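3.2 Collecting the demonstrations 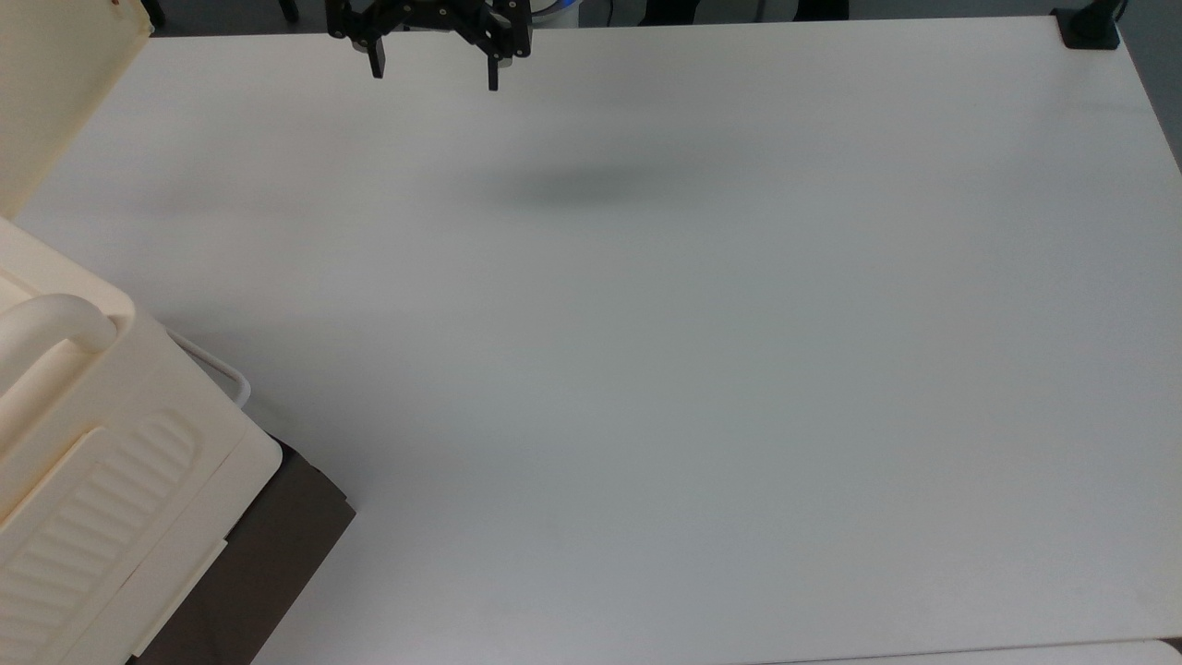
Figure 4. Head camera view of the white table, with the gripper open above the far edge.

Nga Châu and Liên Đào · December · 4 min read

We gathered 2,046 demonstrations on the Birkeo station, all by teleoperation. Ryszard Głowacki and Liên Vương took turns as operator. An episode starts with the fingers apart and no loose objects on the tabletop, as in Figure 4, and ends when the operator releases the pedal.

We use cookies to improve your visit. Accept / Manage settings

Two passes of filtering followed. The first removed episodes with dropped camera data - 145 in all. The second removed 229 in which the operator paused for too long or restarted a reach. This left 1,672 episodes for training. Soft shadows on the white surface shift with the arm, and we did not correct for them. Images were stored at full size and scaled down only at load time. Joint readings were logged on the same clock and matched to the nearest image.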